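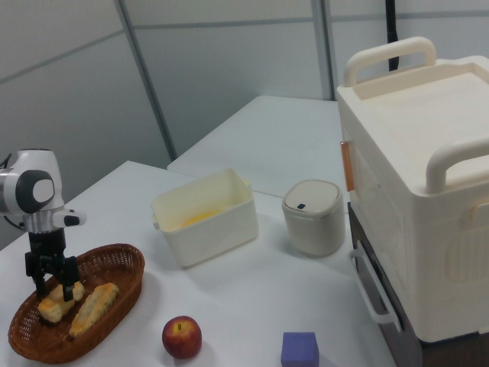 Bread in the basket, apple on the table.

Bread and counter tips, January batch

Quick ones this time, kitchen is upside down and I have a pie crust waiting.

Stale loaf. Run the crust under the tap for a second, straight into a hot oven, 342 if your dial is digital and fussy like mine, otherwise just go a hair under 350. Eight minutes. Eat it the same day, it goes hard as a brick by supper.

Don't keep bread in the fridge. Freezer or counter. Slice before freezing — you will not want to saw at it at 6 am.

Wicker baskets. Crumbs get down in the weave and then you get ants. Turn it over, bang it on the back step, then go at it with a dry paintbrush. An old toothbrush is ok but the bristles snag. If it's really grubby, warm water with a drop of dish soap, wipe dont soak, and dry it in the shade. Lachlan Pirihi wrote in to say he lines his with a flour sack towel and just washes the towel. Fine, yes, smarter than me.

Apples go away from the potatoes. Also away from bananas unless you want the bananas brown by tomorrow. A soft apple is still a good apple for sauce, cut out the bad spot and keep going.

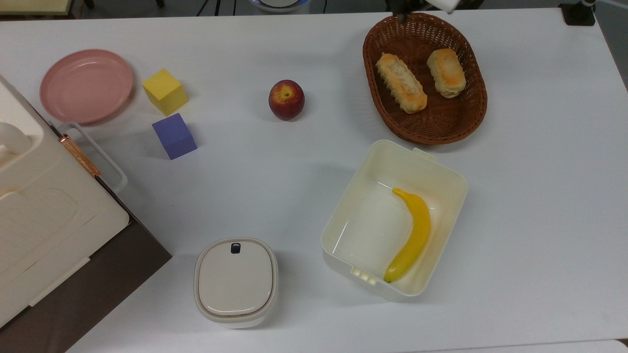
White tables and counters show everything. Turmeric, tea, beet juice. Baking soda and water, thick like toothpaste, leave it ten minutes, wipe off with a soft rag. Test a corner first. No scouring pads, the scratches hold dirt and then its gray forever. I ruined one in the old apartment that way.

Tomato stain on plastic tubs — wash, then sit them in a sunny window for an afternoon. Works on lids too.

Plates that have gone dull: white vinegar in the rinse, one glug. If you have hard water do it every week.

Sticky label glue. Cooking oil, wait, rub. Then soap to get the oil off. I paid 599 cents (yes I'm still mad, $5.99) for a bottle of Skover remover and the oil did the same job.

Cutting board smells like onion? Coarse salt, half a lemon, scrub, rinse, stand it on edge to dry. Never flat.

Dish towels: no fabric softener. They stop soaking up water and you just push puddles around.

Somebody asked about crumbs in the toaster. Unplug it, pull the tray, let it cool if you just used it. No forks in there please.

Next time freezer labels and teh drawer under the oven. Send yours in if you have a good one.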